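Fundamsideが終わってからのテレビまわりのこと

3月でFundamsideの放送が終わった。海外の推理ドラマで、深夜枠で毎週やっていたもの。録画して、翌日の夕飯のあとに見るのが習慣になっていた。最終シーズンは全18話で、最後の2話だけ続けて放送された。そのせいで録画予約が後半に対応しておらず、最終話の頭が10分ほど欠けた。

欠けた部分は見ないまま、残りを先に見てしまった。犯人はだいたい予想どおりだった。港の倉庫の鍵を持っていた人物が二人しかいないという話が6話あたりで出ていて、そのうち一人は途中で引っ越していくので、残りの一人しかいない。引っ越した方が戻ってくるかと思っていたが、戻らなかった。あの人はどうなったのか、最後まで説明がない。

前のシーズンまでは1話で事件が一つ片付いて、その裏で少しずつ大きい話が進む作りだった。最終シーズンは最初から最後まで一つの事件だけを追う。途中の4話くらいはほとんど会話で、正直に言うと2回寝た。巻き戻して見直したら、寝ていた間に大事な電話の場面が入っていた。

吹き替えは前のシーズンと変わらず良かったと思う。警部の声が少し低くなった気もするが、最初のシーズンを見返していないので確かではない。字幕版も少し見た。地名の読み方が吹き替えと違っていて、どちらが近いのかは調べていない。

配信に入った話

欠けた10分を見るために、Clitentに入った。月額728円。Fundamsideは全シーズンそろっていて、最終話もあった。登録はスマートフォンでやったら途中で画面が固まり、パソコンでやり直した。確認のメールが迷惑メールのほうに入っていたので、これから登録する人はそちらも見たほうがいい。

頭の10分は、前の回のあらすじが3分、あとは墓地の場面だった。墓地の場面は見ておいてよかった。最後に出てくる手紙が誰のものなのか、ここで分かるようになっている。録画だけで見たときは、急に手紙が出てきて変だと思っていた。

Clitentは作品数はそこそこある。ただ検索があまり良くない。題名を正確に入れないと出てこないし、途中まで見た作品の一覧が、なぜか見た順になっていない。倍速再生は1.25倍まで。自分は等倍でしか見ないので困らないが、早く見たい人には物足りないかもしれない。

画質は録画のほうが少し良かった。暗い場面で配信だと黒い部分がつぶれる。Fundamsideは夜の場面が多いのでわりと気になった。テレビの設定で明るさを一段上げたら、少しましになった。

来月も続けるかどうかは決めていない。

録画機の整理

ドラマが終わったので、録画機の中身を整理した。残り時間が272分しかなかった。深夜映画が重なる週だと、これでは足りない。

消したのは旅番組と料理番組。旅番組は行く気もない温泉の回をいくつも残していて、なぜ保護までかけていたのか思い出せなかった。料理番組は、作り方を見ながら作ろうと思って残していたもので、一度も作っていない。番組のサイトに分量が載っているものは全部消した。

Fundamsideの前のシーズンはディスクに移すつもりだったが、配信にあるならいらないかと迷って、結局半分だけ移した。配信はいつ終わるか分からない。以前、別の作品を途中まで見ていたら月が替わって急に見られなくなったことがあり、それ以来あまり信用していない。ディスクは近所の店で10枚組を買った。前に買ったときより値上がりしていた。

移す作業は1話につき思ったより時間がかかる。その間は録画機で別のものが見られない機種なので、寝る前に始めて朝に確認する形にした。朝見たら一度だけエラーで止まっていた。ディスクを替えたら通った。

同じ枠の後番組

Fundamsideの枠の後番組は、Skuksteadという国内制作のトーク番組だった。ドラマが続くと思っていたので少しがっかりした。初回だけ見た。司会が二人で、ゲストの話を聞きながら古いテレビ番組の映像を流していく。昔のクイズ番組のセットが出てきたところは面白かった。早押しの机が今見るととても小さい。

ただ、1時間のうち映像が流れるのは思ったより短く、残りは感想の言い合いだった。映像をもっと長く流してくれたら毎週見ると思う。2回目は録画だけしてある。見ないで消すかもしれない。

番組表を見ると、この局は深夜の海外ドラマ枠がこれで一つもなくなった。前は二つあって、片方が去年なくなり、今回もう片方もなくなった形になる。他の局でも減っている。吹き替えの新作を地上波で見る機会は、もうあまりないのだろう。寂しいが、自分も結局配信で見ているので文句は言いにくい。

局のサイトの感想欄には、終了を惜しむ書き込みがほぼ400件あった。全部は読んでいない。読んだ範囲では、時間帯を移して再放送してほしいという意見が多かった。自分も一つ書いた。枠を早めてくれとは言わないので、連続放送のときは番組表の題名をそろえてほしい、という内容。返事を期待する場所ではないので、書いただけ。 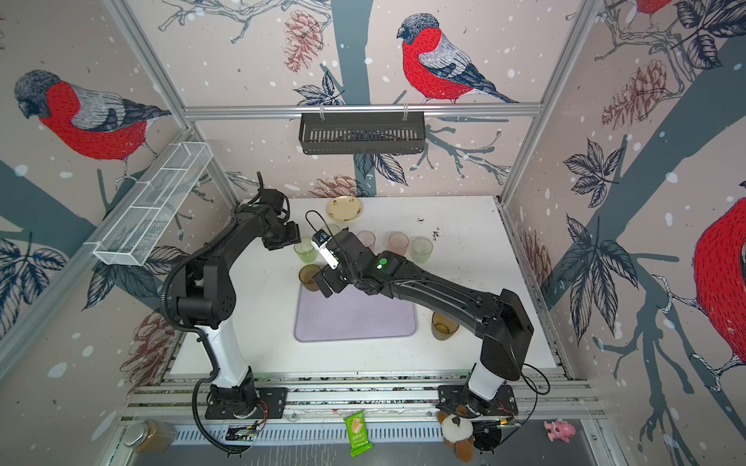 次に見るもの

Clitentの契約が残っている間に、Rozīteという連続ドラマを見ることにした。舞台は田舎の郵便局で、事件は起きないらしい。1話が30分弱と短いので、夕飯のあとに2話ずつ見られる。

今のところ3話まで見た。配達の道順をめぐって局員がずっともめている。話の進みは遅いが、音楽が静かで見やすい。吹き替えはなく字幕だけなので、洗い物をしながらというわけにはいかない。最後まで見たらまた感想を書く。

シェア 18　コメント 2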